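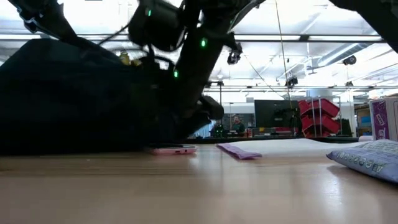
4.2 Mixed surfaces: small items and cloth on the same table

The inventory covers 3,121 items recorded on tables in 20 households. Section 4.1 dealt with surfaces holding a single type of object. We now turn to mixed surfaces, where flat textiles, garments, paper, packaging and personal devices share one tabletop. These are the surfaces that participants described as hardest to start on, and they account for most of the disagreement between our two coders (Urquhart and Hofstetter).

Each item was assigned to one of 14 categories and given a state. For rigid items the state is position only. For cloth we distinguish three states: flat, folded and crumpled. A folded cloth has at least one straight edge formed by a crease and keeps its outline when lifted by a corner of the stack. A flat cloth has a single layer in contact with the table over most of its area. Everything else is crumpled. Pilot coding in May used a fourth state, "draped," which was dropped when the coders could not apply it consistently to sleeves hanging over a table edge.

The distinction matters for tidying order. Participants tended to treat a folded cloth as a finished object and moved it around the table in the same way as a box or a book. A crumpled garment was treated as unfinished work. It was pushed back, lifted to check for things underneath, and put down again, often in a different shape. In the Fevham households the same garment was handled several times before anyone folded it. Phones were picked up early, regardless of where they lay. Plastic packages were left until the owner had decided whether the contents were still wanted -- a decision that had little to do with the state of the table.

Dark garments gave the coders particular trouble. On a crumpled navy or black item, overlapping layers are hard to separate by eye, and deep folds lose their outline in shadow. A sleeve and a hood can look the same. We therefore recorded any visible trim that could serve as a landmark, following a suggestion by Åberg during the pilot. Reflective stripes, zippers and contrasting cuffs were all accepted. Care labels were not, as they were seldom exposed. Figure 3 gives a case in which the stripe is the clearest landmark available and the garment type was coded as "jacket or sweatshirt" and left unresolved.

Figure 3. Dark navy garment, crumpled, with a white reflective stripe slanting across its left portion. State: crumpled. Landmark: trim.

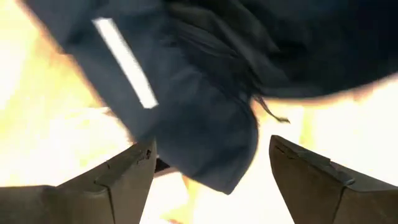 Can a stripe of this kind be used to decide how a garment is lying? Only in part: a straight stripe gives the direction of the panel it is sewn to, but it does not tell the coder whether that panel is the front, the back or a sleeve.

For this reason a landmark was never sufficient to change an item's state or to settle its type. It was entered in a separate column and used when the coders met to compare sheets. Galbraith reviewed the remaining disagreements without access to the household notes. He returned eight garments to the unresolved group, all of them dark, and these are excluded from the fold-time comparison in Section 4.3 but kept in the totals.

White textiles raised a smaller problem. Laid flat on a pale table, a thin white cloth and a large sheet of paper can be confused, and the coding sheet allows "paper or fabric" where the material cannot be confirmed by touch.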